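Re: [kolbridge-users] Planner refuses grasps near the bin walls

From: Noemi Mancuso
To: kolbridge-users

Hi Yaa, and hello everyone else who has been following along,

Sorry for the slow reply. I read your message the morning it came in, started an answer, decided I ought to test what I was about to tell you, and then one thing led to another and it's suddenly a good deal later in March than I'd like. I hope you haven't torn everything apart in the meantime! I'm quoting your whole message because a couple of people wrote to me off list with nearly the same trouble, and I'd like it all to sit in one place in the archive.

Yaa Arthur wrote:

> Hello list,
>
> I have a KUKA arm picking mixed parts out of a sheet-metal bin, with
> Kolbridge doing the planning and Balla handling the point clouds. In
> the middle of the bin it is lovely. Anything lying close to a wall is
> another matter. The grasp generator gives me plenty of candidates,
> they score well, and then the planner throws nearly every one of them
> out with "goal state in collision." The ones it keeps are often worse
> grasps than the ones it rejected.
>
> I have tried:
>
> - lowering the collision padding from 4 mm to 2 mm (a few more goals
> get through, but I don't like being that close)
> - raising the planning attempts to 200 (much slower, same result)
> - turning off the bin model completely (plans beautifully, and I held
> the stop button the entire time)
>
> The bin has sloping sides. I modeled it as a floor plate and upright
> walls made of boxes, which is what the tutorial does. Could that
> matter? Also, once in a while it will plan a perfectly good grasp and
> then the arm stops on the way out and reports a collision with an
> object that isn't there anymore. I don't know if this is the same
> problem or a second one.
>
> The log says I am on build 3052, if that helps.
>
> Thanks for any ideas, and thanks for the software,
> Yaa

First of all, thank you for listing what you had already tried. It saved me at least one long and useless email. And yes, I think you have two problems, so let me take them in turn.

The walls. The boxes in the tutorial were written by me, years ago, for a plastic tote with sides so close to upright that it made no difference. With sloping sides it matters a lot, and how it matters depends on where you put the boxes. If you line them up with the edge of the floor, the planner believes there is solid metal above the floor line where there's really just a wall leaning outward, and it also leaves out the space behind that upright face where the real wall is. If you line them up with the rim instead, the lower part of the wall pokes inward past your model and the planner will cheerfully send a finger into it. From your symptoms I'd bet on the first. Your gripper wants to tilt outward a bit as it comes down next to a wall, the real bin would let it, and the model says no.

What I'd do is build each wall as a thin tilted plate. Measure the inside of the floor, measure the inside of the rim, measure the depth, and let the scene tool work out the angle for you:

 scene add-bin --shape tapered --floor floor.yaml --rim rim.yaml

Please measure all the sides separately. I was sure mine matched until I checked, and I had spent an entire afternoon blaming the calibration. Sheet metal that's been banged around for a while is seldom as square as the drawing, and if you get a mallet-shaped surprise in one corner it is worth knowing early.

Once the plates are in, put your padding back to 4 mm. Two is fine on a well-behaved day, but your camera calibration and your bin measurement both have to fit inside it, and I don't think that's fair to ask of either. There's a setting that lets you have different padding for the fingers and for the rest of the arm, and it's a much nicer tool for this job. I keep the arm at the full value and let just the fingertips go tighter. You'll find it under link_padding in the robot file. It used to be under scene, and I'm afraid some of the pages still say so.

Now, the cables. This one isn't in your message, but I'd be a bad friend if I skipped it. If you have a bundle of hoses and wires coming over the wrist and down to the gripper, as most of us do, the planner knows nothing at all about it unless you've told it. Near a wall, that bundle can be the first thing to touch. I model mine as a handful of fat capsules attached to the wrist link, bigger than they look like they need to be, and I limit the last joint so the loop can't wind itself up. It costs you a few candidate grasps. I tried for a long while to be clever about it with a simulated cable and ended up with a very pretty simulation and a very slow planner, so capsules it is.

You may find that after adding the capsules you get fewer valid goals again and wonder what all the work was for! Don't lose heart. Ask the grasp generator for candidates rotated half a turn around the approach direction. For a gripper that grasps the same way either way round, they're the same grasp as far as the part is concerned, but the wrist and all its baggage end up on the opposite side, and very often one of the pair is free. In Kolbridge you set symmetry: half_turn in the gripper file. It's off by default because Grasso users with suction tools complained about the duplicates.

Your second problem, the ghost object. I could reproduce this on 3052 without much effort. When a grasp succeeds, the picked object is supposed to be attached to the gripper and taken out of the scene in a single update. If Balla delivers a new cloud between those steps, the object gets put back into the scene in its old position, and now the gripper is in collision with it before it has even moved. It's a matter of timing, so it comes and goes, and it's more likely the faster your camera runs.

There's a fix on the development branch. If you'd prefer to stay on the release, pause the cloud updates just before the fingers close and resume them after the retreat:

 balla pause --reason grasp
 (close, attach, retreat)
 balla resume --refresh

The refresh flag is the important bit. Without it you resume with whatever cloud was sitting in the queue, and you're back where you started.

While I'm on the subject of clouds, a word on shiny metal. A worn steel floor will give you depth holes and little floating specks wherever the light catches a scratch, and clear or glossy items are worse still. Balla's default is to treat every unknown cell as occupied, and near the foot of a wall that can fill in a whole little bank of imaginary stuff. Turn on the display for unknown cells and have a look before you change anything. If you see a ridge along the bottom edge of the walls, that's what it is, and you can tell Balla to trust the bin model within a set distance of the plates. Parts leaning right against the wall will need a smaller distance than you'd first choose, or they get swallowed up and treated as wall. 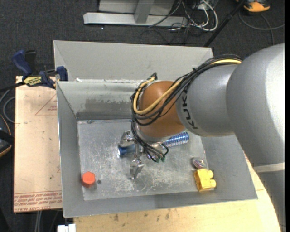

Do I need to regenerate the grasp database after changing the bin model?

The grasps are stored relative to each part, so they stay valid. Only the cached approach paths depend on the bin, and you can clear those with kolbridge cache drop --paths.

The first cycle afterward will feel slow while the cache fills up again. Give it a few picks before you judge it.

One last thing about the 200 planning attempts. When the message is "goal state in collision," more attempts won't help, as the planner is failing before it ever starts to search. It checks the goal, finds it blocked, and tries the same blocked goal again. I've been meaning to make it give up early with a clearer message, and your email finally pushed me into opening a ticket. Put the number back to the default and I think you'll be happier with your cycle time.

If you try the tapered bin and it still turns down grasps you believe in, send me the scene file and a single rejected goal, and I'll load it up and look at which pair of shapes is touching. You can get the pair yourself with --explain, though the output is rather a wall of text. Someone on the Kundach side was working on a viewer for it and I'd love to hear how that's getting along, if they're reading this.

Give my best to everyone there, and do write back either way. I like knowing how these things end.

Warmly,
Noemi

kolbridge-users mailing list | Contact the list owner | Archive content copyright of the individual posters | Back to top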